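Vaker Hand-Held Grippers: Frequently Asked Questions

This page covers the finger and camera trials on the Vaker hand-held grippers. It is for people who have borrowed a pair, are about to borrow a pair, or are trying to read the results table. Questions about the Lernton controller are answered only where they affect the grippers.

General

Which grippers did you compare?
Two finger sets on the same Vaker body. The first is the Gentile set, a broad finger with a flat inner face. The second is the Flukier set, a narrower finger with a ribbed pad. The body, trigger and cable were the same for both, so a difference in the table should come from the fingers or from the person holding them.

Why cutlery and chopsticks?
They are cheap, everybody knows how to pick them up, and they are harder than blocks. A chopstick rolls. A fork has one end that is easy to hold and one end that is not. A knife lies so flat that the fingers have to come almost all the way down to the table. We tried cups first and both finger sets did so well that we learned nothing.

How many recordings are in the comparison?
3878 attempts were kept. Another 322 were thrown out, mostly for dropped frames on one camera or for a trigger reading that stuck. The thrown-out recordings are still on the shared drive in their own folder. Please don't merge them back in.

How many people did the recordings?
4 operators, all right-handed. We would like to add left-handed operators in the next round. If you are one, write to Elie Hijazi.

Fingers

Which set should I ask for?
For long thin items, ask for Gentile. The wide face keeps a handle from turning in the grip. For small items in a crowded bin, ask for Flukier — the narrow tip gets between things. For mixed work we now hand out Gentile unless you say otherwise.

Can I mix one finger from each set?
No. The faces do not meet squarely and the closing distance will be wrong in the log.

My fingers don't close all the way. Is something broken?
Probably not. Check the four screws at the base of the fingers. If they were tightened with the gripper closed, the fingers can sit slightly apart. Loosen them, open the gripper fully, tighten again, then run the zero step in the controller menu. If there is still a gap, bring it to Adom Mahama.

Do the fingers wear out?
The Flukier pads do. We changed them once during the trial. The Gentile faces pick up small marks, and so far these have made no difference to the grip that we could measure. Don't sand them.

Can I pick up a knife safely?
Use the blunt table knives from the kit and grip the handle. No sharp knives, no glass.

Cameras

Which camera goes on the gripper?
The wide one. We also tried the standard lens, and at close range it lost the fingertips as soon as the hand tilted. With the wide lens both fingers stay in view, and that matters when you check later whether the item was really between them.

Do I need the head camera too?
Yes, if you are using two grippers. The gripper camera sees very little besides the table in front of it, and from its pictures alone it is hard to tell which bin the operator was heading for. If you are only testing the trigger or the fingers, you can leave the head camera off.

Why does the white table look gray in places?
The gripper throws a shadow on it when the light comes from behind the operator. Lock the exposure before you start. With automatic exposure the table jumped between bright and dull each time the hand came down, and the item tracking suffered for it. A matte mat in a mid tone also helps, but we kept the white top so that old and new recordings could be compared.

Do the tinted bins cause trouble?
Some. Things inside can be seen through the walls, but reflections get in the way at low angles. Success dropped to 78 percent for placing a chopstick in a bin with the Flukier set, and in many of the misses the operator had touched the rim. We don't know how much of that is the bin and how much is the finger. Suha Salameh is planning a run with open trays.

Controller and cables

Which port does the left gripper use?
Port A on the Lernton box. The right one uses port B. If you swap them, the software will not complain, and your left and right recordings will carry each other's names. Squeeze the left trigger once at the start of each session and watch which line moves.

Can I use a longer cable?
Up to the length in the kit. We tried an extension and the trigger signal came in late. Route each cable off its own side of the table, and leave enough slack to reach the far bins without pulling.

Is there a wireless version?
Not from us. Märta Fjeld tested one early on and the delay varied too much between sessions.

Table layout

How should the bins and cutlery be placed?
Put the bins along the far edge, side by side, with the short gaps between them kept even. Cutlery goes on the near half of the table, set down at an angle. Don't line the pieces up neatly. Operators get used to a fixed position quickly and the numbers come out too good.

Where do I stand?
At the middle of the long side, close enough that your elbows stay bent when the grippers are over the bins. Start each attempt with both grippers open and low at the near side.

How should I note an attempt that half worked?
As a miss, with a remark. The item has to be in the bin with both fingers clear of it. A chopstick resting across the rim and touching the table does not count.

Gripper camera first, head camera second: 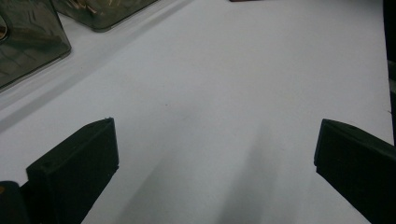
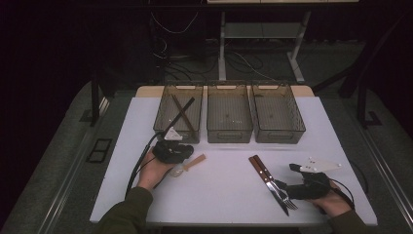
Maya Khoury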